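Brekitz Plaid Perforated Wall Panel
Product code 341 – sold by Brellance

We have had a soft spot for perforated board for years, and when the Brekitz range came in with a proper pattern printed on it we ordered far more than we had shelf space for. Plain white pegboard does its job perfectly well, of course, but if you're going to look at the same walls all day while you work, you may as well have something cheerful to look at!

The plaid is made up of red rectangles, white bands and small black squares. It's a busy design, so do ask us for a sample piece first if your room already has a lot going on. We post them out in a plain envelope, and you're welcome to keep it.

Lining a bench enclosure

Plenty of customers buy a single panel for behind a desk, but it comes into its own when you carry it round the inside of a boxed-in work area. Offer the panels up dry before you fix anything, and start from the corner you'll see most, so that any trimmed edges finish somewhere less noticeable. A fine-toothed saw gives the tidiest cut – go slowly, printed side up.
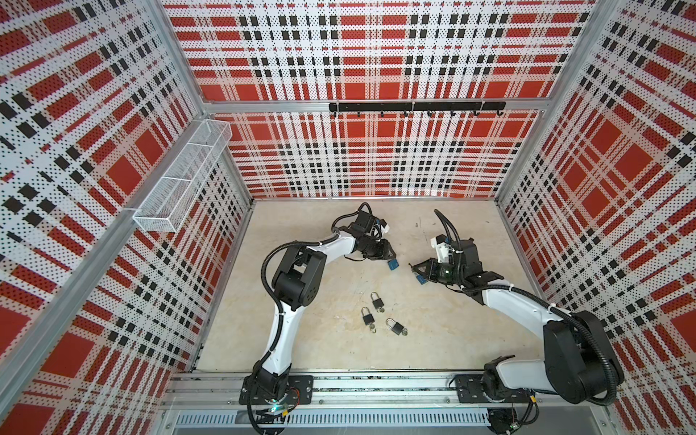

Sizes and packs

Panels come in packs of 2 or 5, and we can cut to size for a small charge if you send us your measurements. Cut pieces can't be returned, I'm afraid, so please measure twice. Wipe clean with a damp cloth and a drop of washing-up liquid, and leave the scouring pads in the drawer.

Delivery and collection

Allow around 3 working days for full packs, a little longer for anything cut. You can also collect from our Skalalgate shop, where the matching Pagano hooks are kept behind the counter.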